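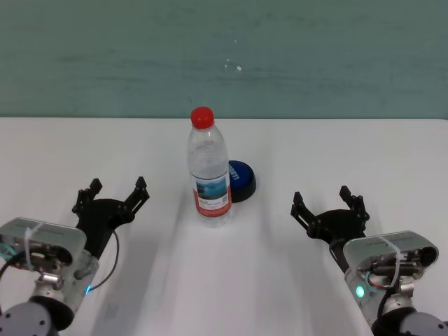 # Deposit on plastic bottles to start in Brolladura in April

Shoppers in Brolladura will pay a deposit of 10 cents on each plastic drink bottle starting in April. The town council approved the measure after a 9 to 3 vote.

The deposit covers water, soda and juice bottles of up to half a gallon. Milk and cooking oil containers are exempt. Customers get the money back when they return the empty bottle to any store that sells drinks and has more than two checkout lanes. Smaller stores can sign up if they want to.

Bottles must come back with the label on, so that the bar code can be read. Crushed bottles will be turned away during the first year. Caps may be left on.

"People ask me about the caps more than about the money," said Ľubica Kolář, who runs the town's waste office. "Leave them on. They get sorted at the plant."

The plant is the Lukáč recycling yard on the north side of the river, which has handled the town's paper and glass for years. The yard will add a second shift and a new baling line to deal with the extra plastic. Trucks will pick up from stores in the early morning, before 7 a.m., after residents on Mill Street complained about noise and blocked parking during last year's glass collection. 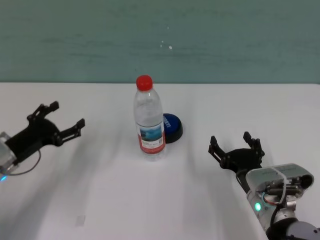
*Bottled water is among the drinks covered by the new deposit.*

The waste office picked 1351 bottles out of the river and its banks during a cleanup last fall. Council members cited that count several times during the debate.

The three who voted no said the cost would fall on families who buy water by the case. Rosine Lemaire, owner of the Skandari grocery on Station Road, supports the deposit but is worried about space.

"I have one back room and it's full of flour and onions," she said. "If the truck misses a morning, I don't know where the bags go."

The council has agreed to look at pickup times again after the first summer. Stores will receive signs and collection bags from the waste office in March. Bottles bought before the start date do not carry the deposit mark and can't be returned for cash, but they can still go in the yellow bins.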